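# Teaching by Hand: Collecting Demonstrations for a Bag-Handling Task

Project report, Robotics Workshop module
Driss Lamrani and Khadija Belkadi

## 1. Introduction

Our project was to record people picking up and moving paper bags with hand-held grippers, and to train a small control policy from the recordings. The policy was meant to run on Jara, the workshop's arm. We named the project Cetora, and the name is used for the data set and the code folder.

We chose bags for a practical reason. The group before us worked on rigid blocks and got good results, but blocks don't change shape when you hold them. A paper bag does. It folds, it leans over, and it can be held well in one place and badly a centimetre away. We wanted to know whether a method that worked for blocks would still be of use.

The report covers the equipment, how we recorded, how we sorted the recordings, the training, and the results on the arm. Driss wrote sections 2, 3 and 6. Khadija wrote sections 4 and 5. The rest was written together.

## 2. Equipment

We used 2 hand-held grippers, one for each hand. Each has a pair of fingers worked by a trigger, a camera looking towards the fingertips, and a mount on top for a marker card. The cards carry a printed black and white pattern. The tracking software finds the pattern and works out where the gripper is and which way it is turned.

The first set of cards was printed on ordinary paper and glued to thin board. They bent after a few sessions and the position readings drifted. We reprinted them on stiffer card and the drift went down a lot. We should have checked this in the first week, as the early recordings had to be thrown away.

The fingers fitted to the grippers are the same shape as those on Jara. This matters for training: if the fingers look different in the camera view, the policy has to cope with a change it has never seen.

Recording and training were done on the workshop computer. We used a recording program called Odus, written by an earlier group and handed down with few notes. It saves the camera video, the gripper opening and the tracked position in one file per attempt. Odus stops without a warning when the disk is full. We lost one evening's work to this before adding a check at the start of each session.

## 3. Recording method

Each attempt followed the same steps:

1. Stand the bag at the starting mark.
2. Start the recording and hold both grippers still for a moment.
3. Pick up the bag by its upper part.
4. Carry it to the second mark and set it down.
5. Open the fingers, move away, and stop the recording.

One of us did the task and the other ran the computer. We swapped after each block of attempts. Our hands got tired more quickly than we expected, mostly in the thumb and wrist, and tired attempts were slower and shakier.

We agreed on some rules after the first trial session. The person recording should not touch the bag with bare fingers during an attempt. A bag that fell over was left to fall, and the attempt was marked as failed and kept in a separate folder. We did not correct a poor grip by squeezing harder, as the arm can't do that.

We recorded in the main workshop at different times of the day. The first plan was to use a corner with steady lighting, but our supervisor, Mr Kabbaj, pointed out that the arm would be tested in ordinary conditions. Sessions from the late afternoon are harder for the tracking, and a few were lost to glare on the marker cards.

The bags were reused until they became too soft to stand. A new bag is stiff and stands by itself. An old one is full of creases, and it bends at the top when it is picked up. We wrote the state of the bag in the notes for each attempt as "new", "used" or "soft". This turned out to be the most useful column in the whole table.

## 4. Sorting the recordings

By the end of April we had 657 recordings. We watched every one at double speed and gave it a label: good, usable or failed. Where we disagreed, we watched it again together at normal speed.

Of the total, 66 were removed before training. The most common causes were:

- the tracking lost a marker card for too long
- the bag fell before it reached the second mark
- the recording was stopped too early, with the fingers still closed

The last of these was our own fault. The stop key is next to the key for adding a note, and it is easy to hit the wrong one. Driss moved the note key to the other side of the keyboard and the problem went away.

We also cut the still parts from the start and end of each recording. When we left them in, the first trained policy learned to wait. Jara stood over the bag for several seconds and then moved off slowly, and sometimes it did not move at all.

Labelling took longer than recording. If we did the project again we would label at the end of each session, while we still remembered what had gone wrong, and not leave it all to one week.

## 5. Training

We started from the training code used by the block group and changed as little as possible. The input is the camera picture and the current gripper opening. The output is a short run of movements for the arm, plus the next gripper opening.

Although we recorded with both hands, Jara is a single arm. For most attempts the second gripper only steadied the bag or stayed out of the way, so we trained on the right-hand data alone. Attempts where the left hand did real work were left out of the training set but kept for a later group.

We trained the policy 7 times. The first three runs were spoilt by mistakes on our side: the still parts mentioned above, a camera picture that was flipped left to right, and a wrong unit for the gripper opening. The flipped picture was hard to find. The arm moved smoothly and with confidence to the wrong side of the bag, and we spent a long time looking at the tracking before Khadija opened a training picture and saw that the writing on the bag was backwards.

The later runs differed in how many movements were planned at once. A long plan gave smooth motion but reacted too late if the bag leaned. A short plan reacted quickly but made the arm shake. We settled on a length in between, chosen by trying it on the arm.

## 6. Results on the arm

With new bags, the final policy picked up and moved the bag in most of our trials. The usual failure was a grip too close to the top edge, where the paper slid out between the fingers.

Used bags were a little worse. The arm still found the bag, but it sometimes closed on a fold and lifted only one side.

Soft bags were poor. The arm often pushed the bag over before closing. When we went back to the table we found that few of the good recordings were of soft bags, because we had tended to swap in a new one when the old one became annoying to work with. The policy had seen little of the case it was worst at.

We did one extra session with soft bags only and trained again. The arm then came in more slowly and from higher up, much as we do by hand. It still dropped some, but it knocked over fewer.

Moving the starting mark by a hand's width made no clear difference. Moving it to the far side of the table made the policy fail nearly every time, as we had no recordings from there.

## 7. What we would change

The marker cards should be stiff from the start, and their mounts need a proper screw – ours were held with tape for part of the project and had to be checked before every session. The cable on a gripper also needs a clip to keep it away from the wrist.

We would plan the number of new, used and soft bags before recording and stick to it. We would also ask more people to record. All our data comes from two people who had practised together, and we both hold the bag in much the same way.

The recordings, the table of labels and the changed version of Odus are on the workshop drive in the Cetora folder. The notes file there lists the known faults.

## 8. Question from the project review
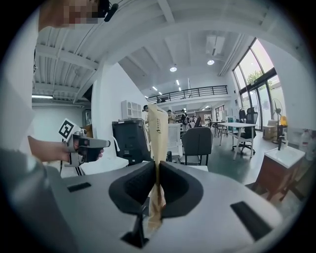

**Why did you record with hand-held grippers and not by steering the arm itself?**

Steering Jara with the controller took us several times longer for each attempt, and the movements were stiff. With the hand-held grippers we could work at a natural speed and record away from the arm while another group was using it. The cost was the tracking, which needed a lot of checking.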